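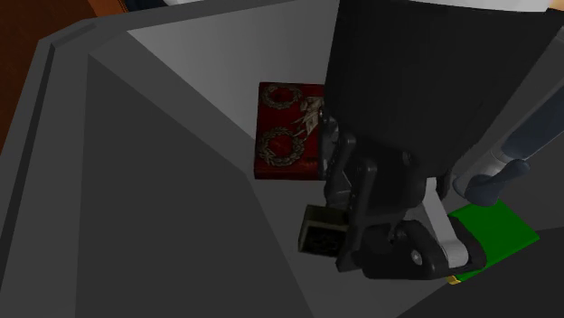 What was the open day at Gesthorpe meant to show? Crescencio Moya's answer was bin picking, first in simulation and then on the cell itself.

Search this site Go
2 min read

Moya runs the Sundus test cell. "Visitors ask about speed," he said. "We quote 15 seconds a pick and leave it there." The July demonstration covered 43 picks, of which 31 were completed without a retry. Most of the retries were on flat items. "A flat item gives the fingers very little edge," he said. The next visit is in Skultstead.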